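Grokik - Frequently Asked Questions

Last updated 01/08/2021

What is Grokik?

A little tabletop stacking game! You have a patterned mat, a flat green ring and a few small colored cubes, and you try to build a stack inside the ring following the order on a card. Kipchumba Owino came up with it on a rainy weekend and we've been playing it ever since. You can print most of it yourself, and a round takes 5 minutes unless somebody argues.

Do I need a 3D printer?

It helps a lot, but you can get by with cut wooden cubes if the edges are square. Libraries and schools often have a printer you can book, and the cubes are a lovely first print because there's nothing tricky in them.

My cubes came out with lines on the sides. Did I do something wrong?

Nope, those are just the layers. We like them! A cube with some texture grips the one underneath a bit better than a cube that's been sanded smooth. If you really want them sleek, sand lightly and check that the top and bottom are still flat.

How many cards are in the deck?

There are 152 in the current file. Start with the 12 easy ones (two cubes, no blockers) and shuffle in the rest when everyone has the hang of it.

How should I set up the mat?

Put it on a table with good light and make sure you can get at it from more than one side. Leave room at the edges for elbows.
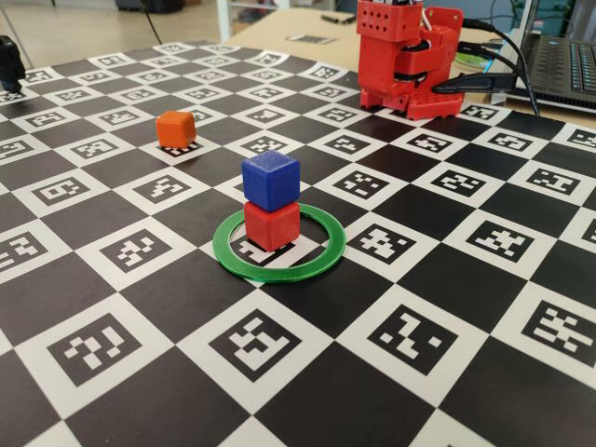
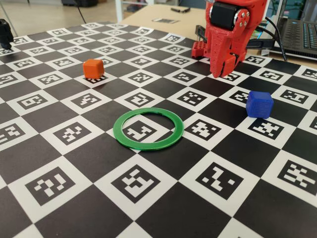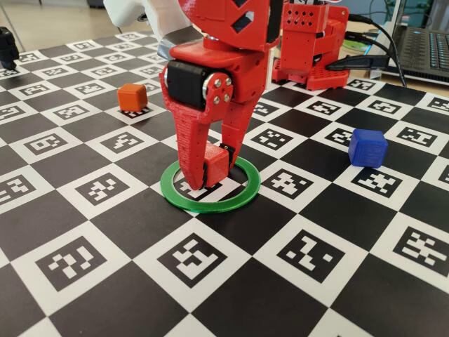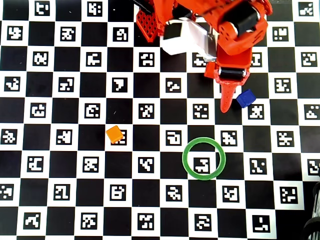 Storing the mat is the thing people write to us about most, and our advice is to roll it loosely with the print facing out, then leave it under some heavy books for an evening before you play. Ours usually gets the atlas. A perfectly flat sheet is nice but you don't have to wait for one - the back edge in the first picture is still curling a little, and the red and blue stack is far enough forward that it makes no difference. If a corner keeps lifting, a dab of removable putty underneath will hold it.

Does it have to be that busy checkerboard pattern?

Not at all. Plain paper works, and so does a tablecloth if it isn't slippery. We love the checkerboard because you can call out a square ("two up from the zigzag one!") and everybody starts picking favorite symbols. Eirlys Craddock has a houseful of kids who have named half of them.

Does the stack have to line up with the squares?

Only in the Varma rules, where a crooked stack costs you a point. In the regular game it just has to stand up and be completely inside the ring. Touching the ring is fine, resting on it is not.

What do the cubes outside the ring do?

They're waiting, or they're blockers, depending on the card. A blocker stays on the square where it was placed until the round ends. A waiting cube can be picked up on any turn.

Can I make the ring smaller?

Please do! Our July players shrank theirs until only one cube would fit with hardly any room to spare, and it was so much fun that we added it to the file as the Prestunow ring. Print it thin so it lies flat, and pick a bright color that won't get lost against the black and white.

What age is it for?

We say 6 and up. The pieces are small, so keep them away from babies and toddlers, and from dogs too.

I lost a cube. Do I have to print the whole set again?

No, each cube is its own file on the Vellico downloads page. Any color will do as long as you can tell it from the others.

Can I change the rules and share my version?

Yes, and send us a copy when you do, because we'd love to try it.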